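Moving the hand controller off the planner's clock

November was mostly spent on timing. I had planned to spend it on grasp scoring, but the grasp scorer was getting blamed for faults that belonged to the control loop, so the loop came first.

Some background for anyone who has not read the earlier posts. The stack has three processes. Perception publishes object poses and a segmented point cloud. The planner, which we call Jiltberg, takes those and produces a joint trajectory for the arm plus a list of hand postures. The controller, Kumex, tracks both. Until this month Kumex ran the arm at 500 Hz and the hand at whatever rate the planner happened to deliver postures. On paper that was 100 Hz. In the logs it was 100 Hz with gaps.

The gaps were the trouble. When Jiltberg replanned, it held a lock on the shared trajectory buffer while it copied the new segment in. The arm side had its own interpolator and coasted through. The hand side had none, so the fingers held their last posture and then jumped to the next one. With a slow approach you would never see it. With a fast one, the fingers started closing late and the thumb arrived after the object had already shifted.

Gopinath Krishnan found the lock. He had been staring at run 2192, where the hand posture timestamps bunch up in groups of 4, and he pointed out that the groups lined up with replans. I had looked at the same plot for two days and put it down to the serial bus.

The fix has two parts. First, the buffer is now double-buffered with an atomic pointer swap. Jiltberg writes the new segment into the idle half, then swaps. The controller never waits. Kavitha Rodrigues wanted a ring buffer instead, which would let us keep old segments for replay. I may still do that, but we already log every segment to disk and I did not want two sources of history to keep in agreement.

Second, the hand now has its own interpolator inside Kumex. Postures are treated as knots with timestamps, and finger targets are evaluated every tick at the arm rate. I used a cubic with clamped end velocities. I tried a quintic and it overshot on short segments, mostly in the thumb, where two knots can sit close together. Linear interpolation would have been good enough for the fingers but it made the current readings noisy at each knot, and we use those readings for contact detection.

One side effect I had not planned for: the contact threshold had to be retuned. The old value was set high enough to ignore the current spikes from posture jumps. With the jumps gone it was too deaf, and light contacts passed without an event. Imelda Mercado is redoing that table per finger. The values in the config file are provisional and are marked that way.

Test objects for this round are ordinary kitchen things, handled on felt so that they slide a little less than on the bare tabletop. Long handles are useful because a pose error of a few degrees at the body turns into a large offset at the tip.

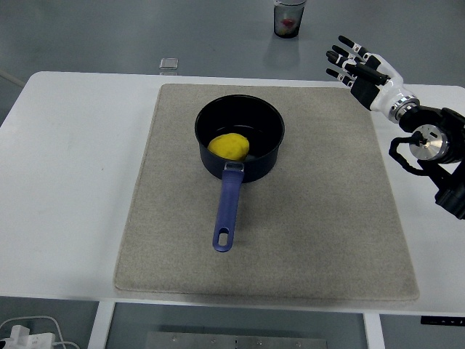 Why not run the planner at the controller rate and skip the interpolator?

Replanning time depends on the scene, and collision checks against a cluttered cloud take as long as they take. A fixed tick needs something between it and the planner that always has an answer ready, so the interpolator would have to exist anyway.

Dark cookware is still a weak spot on the perception side. The depth returns from matte black interiors are sparse, so the segmenter sometimes fills the opening as if it were a lid. For now there is a flag, open_top, that makes the planner treat the inside of the rim as unknown space. Subbarao Fernandes has a branch that fits a circle to the rim points and carves out the volume below it. I have read it but have not merged it. It assumes the rim is level, and I want that assumption checked in code and logged when it fails.

Still open: the shutdown path. If Jiltberg dies mid-segment, the arm ramps to zero velocity correctly, but the hand finishes its remaining knots first. Babar Bangash filed that one at the end of the month and it is next on my list.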